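Let people leave the box blank

I filled out a form at my dentist's office last month and it wanted to know if I was Mr., Mrs. or Miss. For a cleaning! I left it blank, and the woman at the desk slid the clipboard right back to me.

I've been thinking about that clipboard ever since. When our town, Zurilska, redid its library card form, a lot of people (me included) pushed for a third choice under "sex," and we got it. I was thrilled for a week or so. Then a friend who'd waited years for that box told me she didn't want to check it, at least with her old math teacher standing behind the counter. She just wanted a card.

So here's where I've landed – ask less. The library has 3000 cardholders and I can't come up with one reason it needs to know this about any of them. A clinic, sure, sometimes. A bowling league? My neighbor Kamil Brabec thinks I'm giving up on being counted, and he has a point, because you can't fund services for people who don't show up in the numbers. Fine, then count them in an anonymous survey, with a stamp on the envelope, and keep it off the card.

I'd love to see the new form by August. I'll bring my own pen. 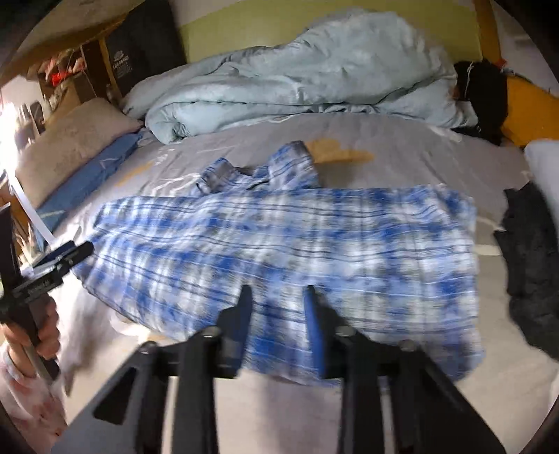
Recent posts

- Changing your name at the bank in Himside
- The 400 letters we sent to Tarov
- What my aunt wore to church

Contact | © 2018 | Back to top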